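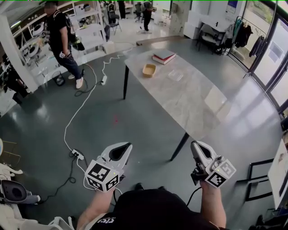
Workspace with a long rectangular table and a dark gray floor.

Unit 6: Special Teams and Field Position
Coaching Football II, Monday section
Instructor: Dumisani Pretorius

Read chapter 4 of the course packet before class. Bring the punt chart you filled out last week.

1. What field position is worth

A drive that starts at your own 13 needs 87 yards for a touchdown. A drive that starts at your own 44 needs 56. Most teams at this level do not put together many long drives, so the punt that pins an opponent deep matters as much as a first down in a lot of games.

Terms to know: net punt, gross punt, hang time, touchback, fair catch, coffin corner.

Net punt is the gross distance minus the return. If the ball goes into the end zone for a touchback, subtract 20 yards in place of the return. A 44-yard punt brought back 12 yards nets 32.

2. Punt coverage

Gunners line up wide and get to the returner first. Their job is to force him to stop his feet or call for the fair catch. Everyone else stays in a lane until the ball is caught, then closes to it. The common mistake is two players in one lane — look for it in the Multell game film, second quarter.

The personal protector makes the calls and counts the rush. He does not release until the ball is kicked.

3. Kick returns

A kickoff returned 102 yards starts two yards deep in the end zone. Before the season, decide how deep is too deep and tell your returners. Oratile Hendricks will go over the wedge rules, and why older playbooks can't be copied as they are.

4. Going for it

On fourth and short near midfield, compare:
- the chance of converting
- your punter's usual net
- the score and time left
- how your defense has played that day

Write your reasoning down before you look at what the coach did.

Assignment

Chart every punt in the Undlow-Tatance game. Record the line of scrimmage, gross, return and net. Up to two pages, with your chart attached. Hand it to Vira Skoryk before the start of the next class.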